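Ticket 3270 - Allano two-arm unit, left gripper losing grip on trays
Opened by: Juniper Kasprzak
Assigned to: Algirdas Navickas (Griva support)
Status: waiting on customer

Thursday, May 16, 2019

9:12 Juniper
Trial unit, second week. Job is black molded trays, table to bin. Right arm fine all morning. Left arm picks up ok then throws "grip lost" and stops mid move, tray still in the fingers. Have to clear it by hand every time. Happens mostly at the rounded end. Already restarted twice.

9:40 Algirdas
Which grip setting, and what firmware on the left wrist? Please also check the cable at the left wrist is pushed all the way in.

10:05 Juniper
Cable's in. Grip force 40, same both sides. Firmware matches what the sheet says for April. Log attached, 300 lines, errors start near the bottom.

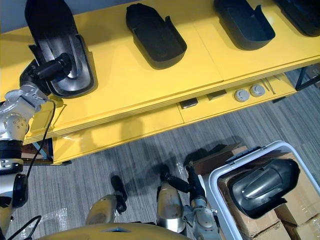
Trays are spaced evenly, same as the Sident guide shows, open side up. Tried swapping the order, no change. Tried slower approach, a bit better maybe. Not sure.

10:31 Algirdas
Thanks. Log shows the left finger sensor reading low on every pick, even good ones. Looks like the zero point drifted. Please do this:
1. Park both arms, nothing in the grippers.
2. Service menu, left wrist, Zero fingers. Wait for the beep.
3. Set hold check delay to 1000 ms (default is too short for smooth plastic imo).
4. Run ten picks, left arm only.

11:20 Juniper
Zero done. No beep but screen said OK?? Ten picks, one grip lost. Was every second or third before so thats a lot better. Still not something I can sign off on - Triin Rozīte wants a yes or no on buying before the trial runs out.

11:34 Algirdas
Missing beep is a known thing, ignore. One in ten is still too many. I'm sending a set of softer finger pads, Elīna Vītola is packing them now. Fit the left pair first, zero again, rerun with full log on. Will ask about extending the trial too.

11:36 Juniper
Ok. Leaving it on right arm only untill pads get here.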